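### 3.2 Setting and materials

The study covers the last three budget sessions of the Tutstead assembly and draws on the bills, fiscal notes and committee minutes it left behind. Records were read in the assembly library and in a side room where readers work at shared tables (Figure 1).
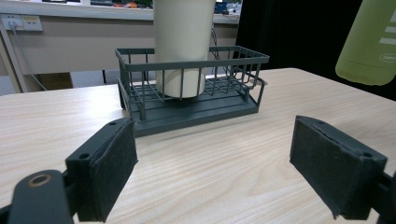 **Figure 1.** Wire basket and cream-white cylindrical container on a wooden tabletop.

### 3.3 Coding of bills

The assembly clerk's index lists 3,303 bills for the period. We removed ceremonial resolutions, bills withdrawn on the day they were filed, and duplicate entries created when a bill was moved from one chamber's calendar to the other. This left 2,634 bills. Each was coded for its chamber of origin, the committee that first received it, the date of its first hearing if it had one, and its final status when the session closed.

A bill was coded as a spending bill if its fiscal note showed a cost to the general fund in either of the two years after passage. Bills whose notes said only "cost unknown" were coded separately. We did not try to estimate a cost for them. Earlier work on Tutstead treated these bills as free of cost, and we think that choice made the late-session totals look smaller than they were.

Amendments were harder to handle. The assembly prints floor amendments in full but gives committee amendments only by number, with the text kept in a separate binder for each committee. Where the binder copy and the minutes disagreed, we used the minutes. The transportation committee did not keep a binder in the first session - its amendments were rebuilt from the marked-up bills.

### 3.4 Late-session bills

We define a late-session bill as one that received its final floor vote after the budget conference report was filed. By this rule 266 bills fall into the late group. The filing date differs from year to year, so the group is not tied to a fixed number of calendar days. In the second session the report came out in June, well after the usual deadline, and the late group for that year is small.

Late-session bills differ from the rest in two ways that matter for the analysis. They are more likely to have been amended on the floor, and they are less likely to have a fiscal note that matches the final text. Assembly rules require a new note when an amendment changes the cost of a bill, but the rule can be waived by voice vote and no count is recorded. We therefore coded a note as outdated whenever it carried an earlier date than the last amendment adopted.

Sipos and Prunen, the two largest counties, send enough members to the lower chamber that they can block a waiver when they vote together. The floor journal gives no way to tell how often this happened. It does record objections by county delegation, and we use those objections as a rough measure of opposition in Section 4.

### 3.5 Comparison case

For comparison we use the Sanis legislature, which has a similar number of members and the same two-chamber layout but does not allow fiscal notes to be waived. Its sessions also end on a fixed date. Bills still on the calendar at that point fail and have to be filed again the next year, while in Tutstead they carry over unless a committee chair asks for them to be dropped.

The Sanis data were taken from its online bill tracker on 08/01/2018. The tracker is updated without notice, and two bills changed status while we were checking our copy. We kept the status shown in the first download. Committee minutes are not posted for Sanis, so the comparison in Section 4 is limited to floor action and fiscal notes. Hearing dates are left out of the shared models and appear only in those fitted to Tutstead alone.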